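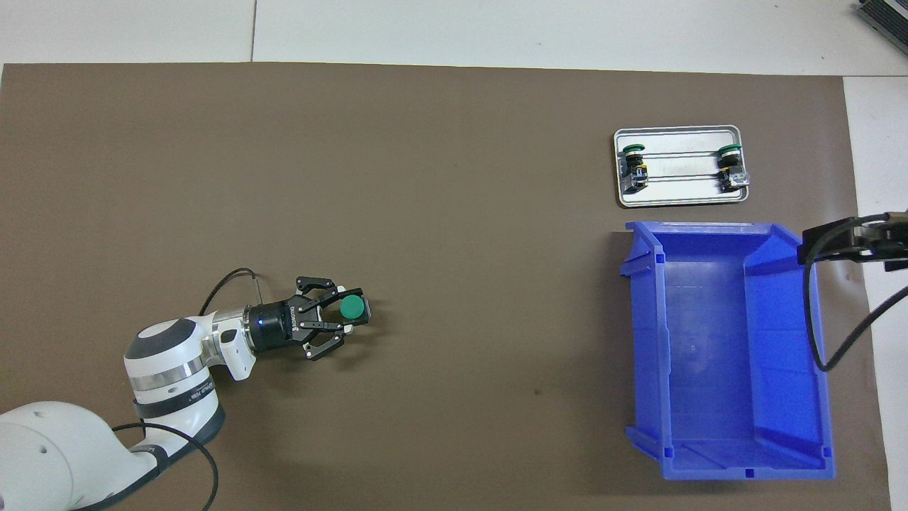 # Cell 2, push-button sorting: setup and upkeep

Cell 2 at the Brarnholm shop handles push-button switches for the Condori control panel. Two arms face each other across a covered table, each with a gripper. Switches are presented in a metal tray and finish in a blue bin. This page covers the October rebuild and the checks that followed, grouped by the part of the cell concerned. Program listings are kept with the Nuvesley project files.

## Table and covering

The brown covering was replaced during the rebuild and the table height was measured again at each corner. The old height value was left in the program for the first test run and the left gripper stopped short of the parts. The value now sits in the cell settings file and is read at startup.

Wipe the covering with a dry cloth before the first run of the day. Solvent is not used on it.

## Left arm

Base bolts were torqued, marked with paint pen and checked again after 20 hours of running. No marks had moved.

Joint zero was set against the reference pins before the gripper went back on. With the gripper fitted, the payload and center of mass have to be entered again by hand; the controller keeps the previous values without a warning. Low-speed drift in free-drive mode is the usual sign that this step was missed.

## Gripper

Finger pads are checked for glaze and for lifting at the edges. Pads are changed as a pair on each gripper, then the closing width is taught again with a gauge block.

Force is set low for the switches. The green cap is round and can roll in the fingers if the pads meet it off center. Grip is taught with the finger centerline through the middle of the cap, and the lift is slow for the first part of the move.

The linkage pins get one drop of light oil at the monthly service. Excess goes on a rag. Oil on the pads means a pad change.

## Cables

Cable slack is set with the arm at full reach, then checked with the wrist turned to both ends of its working range. The first routing was too tight at the wrist and pulled on the connector. The present routing leaves a free loop.

The right gripper cable needs its own check. It bends sharply if the arm is parked close to the bin, so the park position was moved back in the October program. Inspect the jacket on the inside of the bend. Any whitening or flat spot goes in the log, and the cable is replaced at the next stop.

## Tray

The tray has a raised rim and a ridged base. Approach height is taught from the rim, pick height from the ridges. Switches are laid lengthwise across the short direction of the tray with the cap end toward the back of the table.

A tray set down at a slight angle is acceptable. The vision step corrects for rotation, and the limit was found by turning the tray in small steps until picks began to fail. Terminals hanging over the rim cause trouble sooner than rotation does, and the operator should push such a part back in before starting.

## Bin

The bin has sloping walls, and a part released too close to one slides down and can land terminals first. The release point is over the flat floor. Release height was lowered twice during setup.

Both arms can reach the bin. A shared zone is defined over it, and only one arm may hold the zone at a time. The interlock is tested by pausing the left arm inside the zone and requesting a move from the right. The right arm must wait with no fault shown.

## Acceptance run

The run was made at production speed with parts from the regular Florico stock. It completed 143 cycles before a stop. The stop was a missed grip on the left arm, traced to a pad that had begun to lift at one corner. The pads were changed, the closing width was taught again and the run was repeated to the end of the batch.

## Routine

- Start of day: wipe covering, check pads, run one slow cycle with an empty gripper.
- Friday: inspect cables, test the shared zone, save a copy of the settings file.
- Monthly: oil linkage pins, check base bolt marks, check table height.

Open item: the spare gripper cable on the shelf has the old connector. Do not fit it to the right arm without the adapter.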